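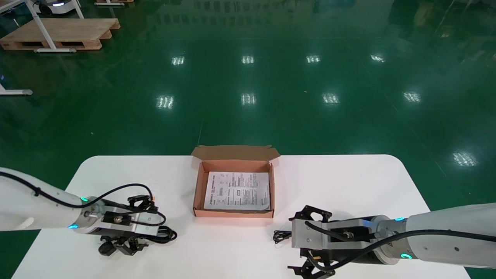

Efua Dankwa asked whether the leaflet has to go in flat, as it covers most of the bottom of the box and people opening it may take it for lining paper and leave it there. She would sooner see it folded once more and put in last, on top of the goods.

Kwame Darko replied that the print is already small and another fold would run through the columns. Clifford Pelletier said customers at Tundby had sent back 3 boxes in February with the leaflet still inside and had asked by phone for instructions. He did not think the fold was the problem in those cases.

Agreed: leaflet stays at its present size. Order of packing to be tried both ways on the next Ferar run, leaflet first and leaflet last. Maëlle Melnyk to write up the result.

2. Boxes

Maëlle reported that 182 of the tan boxes are left on the shelf. The supplier, Agyeman, has offered a slightly deeper box at the same price. Theophilus Atinga asked for samples before anything is ordered. The last change of box meant the labels no longer fit the short side, and he does not want to go through that again.

Clifford asked if the lid flap could be creased ahead of time. It tends to fall forward while people are filling the box. Kwame said a crease can be added by the supplier but he has no price for it.

Action: Kwame to get two samples from Agyeman, one creased and one plain, and a price for each.

3. Leaflet text

The current text is version 63. Version 64 corrects the cleaning section and moves the returns address to the back. Efua has read it through and found one spelling mistake, now fixed. Theophilus wanted the small diagrams made larger. Efua said that would push the text onto a second sheet. Left as it is for now.

Old leaflets are to be used up on Nukeo orders first, as the cleaning section does not apply to those. Maëlle asked that the two versions be kept on separate shelves with the number written on the front of each stack.

Action: Efua to send version 64 to the printer. Maëlle to label the shelves.

4. Packing tables

Clifford asked that tables be cleared at the end of each shift, including tape ends and spare leaflets. Kwame said the late shift already does this and the early shift should do the same. Agreed.

5. Other business

Theophilus will be away for the first half of next month. Questions on labels go to Kwame during that time.

The tape order was held over to the next meeting. Meeting closed at 3:40 p.m.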